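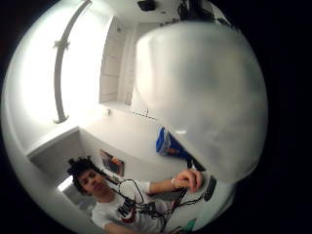 Repainting a ceiling takes longer to prepare than to paint, so start in the morning. Clear what you can from the room and cover the rest with old sheets. Look up before you open the tin. A white ceiling with a long rail running across it, like this one, needs more cutting in than a bare one, and it's worth masking along both sides of the rail.

Wash off dust and grease with sugar soap, rinse, and leave it to dry. Fill any cracks and sand them flat. Old water stains need a coat of stain block first – ordinary emulsion will let them show through.
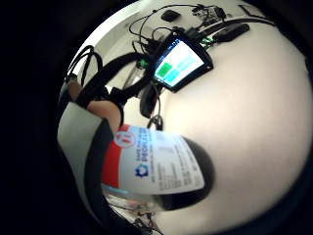 Stir the paint well, right to the bottom of the tin. Brush a strip 3 inches wide round the edges and along anything you have masked, then start rolling before the strip dries. Work away from the window in bands, and overlap each band slightly.

Leave it as long as the tin says before the second coat. Pull the tape off while that coat is still a little soft, and wait 15 minutes before washing up in case you spot a missed patch.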